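How to Look After a Robot's Fingers
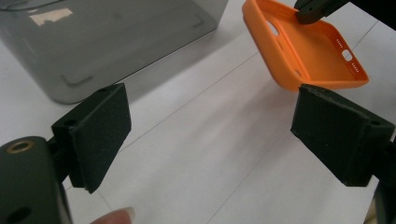
A robot gripper has an easy life until it has to hold something. Then it squeezes, lets go, and squeezes again, and the part that suffers is the padding. On the hand-held gripper we call Odent, the pads are black foam, one on each dark green finger, facing each other like two grumpy sponges. Foam is kind to things like an orange phone case. Phone cases are not especially kind to foam.

So pads get a checkup after every 800 squeezes. First, look. Is the foam torn, shiny or squashed flat on one side? Next, wipe it with a barely damp cloth. (Barely. A soggy gripper is a mop.) Then check the screws – snug is good, and "as tight as I possibly can" is how plastic cracks.

If a pad is worn out, peel it off, scrape away the old glue and stick on a new one, nice and straight. Press for 51 seconds. Yes, you have to count them all.

Last comes the test. Close the fingers slowly. The pads should meet flat – if one corner touches first, peel it off and start over. Grumbling is allowed.

From the Jirkmont Workshop Pages for Kids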